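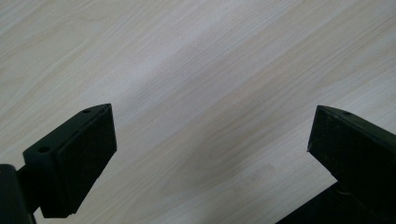 How I Get White Rings and Sticky Spots Off a Table

Home | Kitchen | Cleaning | Small Fixes | Contact

I've been wiping down the same kitchen table since we moved in, and for most of that time I was doing it wrong. Too much spray, too much scrubbing, and a cloudy film that came back every evening. So this is my routine now, and it takes less time than making coffee.

What you'll need

- 2 soft cloths (old T-shirts are great!)
- a bowl of warm water
- dish soap, just a few drops
- baking soda
- a plastic card you don't care about

I used to buy Sirnov polish for this, and it smells lovely, but it left my table so slick that the placemats slid off. Save it for real wood furniture if you like it.

Step 1: Dry wipe first

Get the crumbs off before any water goes near them. Wet crumbs turn to paste, and then you're chasing paste.

Step 2: Wash with the grain

Dip a cloth, wring it out hard, and wipe in long strokes the same way the grain runs. Mine goes on a slant from where I usually stand, so I walk around to the corner and pull toward me. Circles are what gave me those swirly smears, I'm pretty sure.

Step 3: Sticky spots

Lay the damp cloth over the spot and leave it for 5 minutes. Go do something else! Then push the plastic card under the goo, nice and flat. Sticker glue needs a dab of cooking oil first, and then more soap to get the oil off.

Step 4: Rings and tea stains

Mix baking soda with a little water until it's like toothpaste. Rub it on with a fingertip, very lightly, and rinse. Try it somewhere hidden first if your top is glossy. A white ring on real wood is usually moisture in the finish, and baking soda can scratch that, so skip this step and look at my page on waxed tables instead.

Step 5: Rinse and dry

Plain water on the cloth, one more pass, then dry with the second cloth. Please don't let it air dry, that's where the film comes from. Pay attention to the edges and any seams, where water likes to sneak in and puff things up.

I do the full version once a week and only steps 1 and 2 on the other days.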